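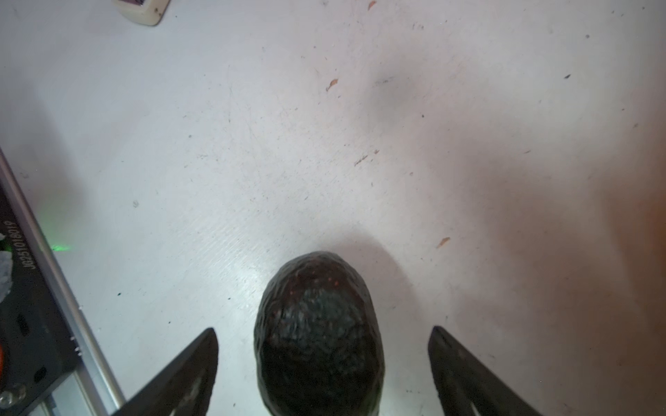

One dark avocado on the white work surface.

Notes on Buying and Keeping Avocados

Several readers have written to request a fuller account of how avocados are selected and stored in this household. The following sets out the present practice, which has been in place since June.

Purchases are made at Babić, the greengrocer on the corner, where avocados are sold singly. Fruit intended for the same day should be dark and should yield slightly when pressed near the stem. Fruit intended for later in the week may be green and firm. Color alone is an unreliable guide. A nearly black skin may cover flesh that is past its best, and pressure applied with the palm gives a better indication than a fingertip, which leaves bruises for the next customer.

Firm avocados are kept in a bowl on the counter, away from direct sun. A paper bag with a banana will shorten the wait. Once soft, the fruit is moved to the refrigerator and should be eaten within two or three days. Cut halves are brushed with lime juice, covered closely, and used by the following evening.

Hina Minhas has asked whether the skin needs washing when it is not going to be eaten. It does. The knife passes through the skin into the flesh, and a pebbly surface holds dirt well. A brief scrub under running water is sufficient, followed by a clean towel.

For a simple lunch, 200 grams of flesh is mashed with salt, lime, and a small amount of chopped onion. This quantity serves two persons on toast. Aled Prothero prefers his with vinegar in place of lime, and the result is acceptable.

Pits are not saved. Two earlier attempts to grow a tree on the windowsill produced one stem and no leaves, and the glasses were needed for other purposes.

Correspondence concerning mangoes will be addressed in a later entry.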